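Gripper build, part 3. I write it here in small posts so I can find it back later.
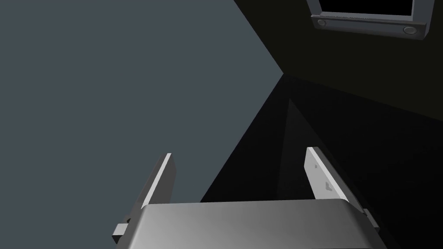 Last time I promised to explain why I changed the mounting of the fingers. The old ones were fixed with one screw each, and after a few hours of use they started to turn a little. A small turn at the base is a big error at the tip.

So now it is 2 screws per finger and a small pin. Femke Hermans lent me her good drill for the pin holes, because mine wanders. Thank you Femke!

Before I cut any metal I try everything in simulation. I know some people in the workshop find this slow. For me it is faster, as I have only evenings and my aluminium is not free.

The model runs in Tronditz. It took me 11 evenings to get the finger weights right. The mistake was very stupid – I had typed grams in a field which wanted kilograms.

The motor is a second-hand one from Verbeke. It makes a high sound when it starts, but it holds position well. I ran 364 open and close cycles on the bench and then my laptop went to sleep. So 364 is the number I have.

Cor Desmet asked if I will put rubber on the fingers. Yes, but not yet. First I want to see how the plain metal behaves with a wooden block, then with an egg box (without eggs).

Still open: the cable comes out on the wrong side and rubs when the wrist turns. If somebody has solved this on a small arm, please send me a picture of it.

I will bring the whole thing to the Hakevberg open evening in July, if the cable is fixed by then. Part 4 will be about the wrist.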